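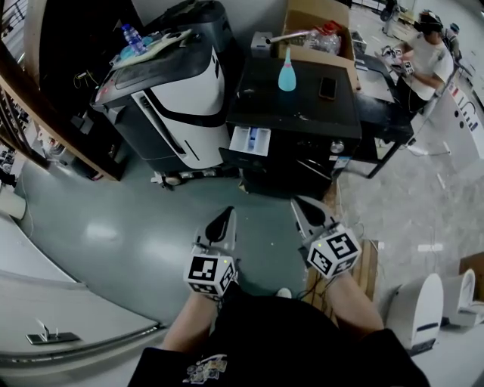
Winholm Community Laundry and Drop-in
Progress report to the Pollock Fund, second period
Mar 8, 2018

Quick one this time as the full accounts follow separately. Headlines first, detail under.

Where we are
Open four mornings a week plus the late session. 85 households now signed up, up from 18 at the end of the first period. Most come from the Jiltik estate, which is where we said they'd come from, so no change to the target area. Still weak on the far side of the ring road. Leaflets went out there twice, not much back. Going to try the school gate next.

Money
Spent to plan on rent and detergent. Over on water, the estimate in the bid was too low and we should of checked it with the supplier first. Under on training, one course was cancelled and moved to June. We would like to move 400 pounds from training to utilities to cover the gap. Please can you confirm by email, that's all we need.

Advice sessions
Debt and benefits advice runs alongside the wash sessions, as agreed. Busier than the laundry some mornings. People wait for a cycle to finish and get talking. The adviser has asked for a proper room with a door, present arrangement is a screen and two chairs and you can hear everything. Landlord has been asked. No answer yet.

Booking
Dropped the paper diary and went over to Funinum for bookings. Teething trouble in the first fortnight, double bookings mainly, settled now. Older members still ring up and we put them in by hand. Happy with that.

Problems
Drains. Slow again after the cold spell, plumber out twice, second visit was free. Late session is thinly attended, may shift it an hour earlier. Insurance renewal came in higher then expected but within the contingency.

Next period
Reach the rest of the estate. Settle the room question. Member survey, short, one side of paper. Open day in June if the hall is free, budget for that is in the original bid and hasn't been touched.

Monitoring forms attached, apart from the age breakdown for the late session, which will be with you by the end of next week.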